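Ruvham Guesthouse Reopens Its Doors on the Lake Path
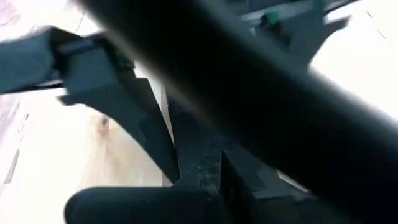
Dark gray, angular parts seen close up.

Travelers who have missed the old guesthouse at Ruvham will be glad to hear that it is taking bookings again, with the first overnight visitors due on 10th June. The house closed after a hard winter brought down part of the roof, and for a while it looked as though the place might be sold off for good.

Instead it was bought by Radka Dervishi and her cousin Bujar Yordanov, who both spent childhood summers in the village and remember being sent down to the jetty with bread for the ducks. They have kept the eight bedrooms much as they were, with the deep window seats and the blue tiled stoves, and have added two small cabins in the orchard for families who like a bit of space (and a bit of noise) of their own.

"People kept writing to ask about their favorite room, and we wanted them to come back and find it," said Mrs. Dervishi, who will be running the kitchen herself. Breakfast is served on the long porch whenever the weather allows, and dinner leans toward lake trout, dumplings and whatever the garden is handing out that week. Her plum cake, we can report after a very pleasant visit in May, goes wonderfully with the coffee.

There is plenty to fill the days. Rowboats are free for guests, and the walking trail to Celholm starts just past the back gate, climbing through beech woods for roughly 11 miles before it drops into the town square. Anyone who would sooner not walk both ways can catch the late afternoon bus home. Local guide Panagiotis Angelovski also leads early morning bird walks from the jetty, and he is happy to lend a pair of binoculars to anybody who has left theirs at home.

The orchard cabins are already filling up for the school vacation, so families may want to call soon. Dogs are welcome in the cabins and on the porch, though they are asked to stay out of the main house. The guesthouse will be open through the end of the fall.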